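## 3. What people told us about keeping and giving away household cloth

I came to this part of the study expecting to write about money. We had mailed 600 short surveys to homes in Davadville, and 200 came back, which pleased me more than it probably should have (our last mailing did much worse!). I read every one of them at my kitchen table over most of July, and money hardly came up. What came up was folding — who does it, who taught them, and what a folded cloth says about whether it still gets used.

People sort their tablecloths and spare sheets into two piles in their heads. There's the "out" pile, the stuff that gets washed and put right back on the table, and there's the "put by" pile, which lives in a drawer and waits for company. Ask someone which pile a cloth belongs to and they'll answer right away. Ask them how they know and you get a long pause, and then usually a story about an aunt. 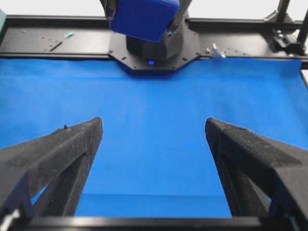

**Figure 1.** Fold lines in a plain cloth laid flat.

Creases turned out to be my favorite topic in the follow-up talks, and I'll admit I let those run long. One woman told me she never irons out the fold lines before a holiday meal, as she likes guests to see the cloth was saved for them. Blue ones like the cloth in Figure 1 show this nicely: there's a faint crease running across near the upper edge, a darker fold line lower down, and a very faint one going the other way near the center. I'd have called that a cloth that needed pressing. She'd have called it good manners, and after hearing her out I'm halfway to agreeing.

The giving-away side was messier. We asked people to rank 9 reasons for passing a cloth along, and I now think that was too many, because the answers get sloppy after the fourth or fifth. "No room" came first by a mile. "Wrong size for the new table" came next, and I wish we'd split it up, as a few people wrote in the margin that the table had gone to a son or daughter and the cloth had simply followed it.

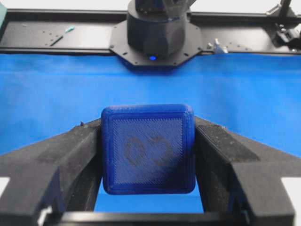
Stains were far less of a problem than I had guessed. Only 7 people put them at the top of the list, and most of the others said a stained cloth just moves down a rank, from dinner to picnics to covering the tomato plants. The Simiyu survey, which we borrowed our wording from, has a question about rags that we left out to save space. I'd put it back next time. We also need a better way to ask about gifts, and Section 4 starts with that.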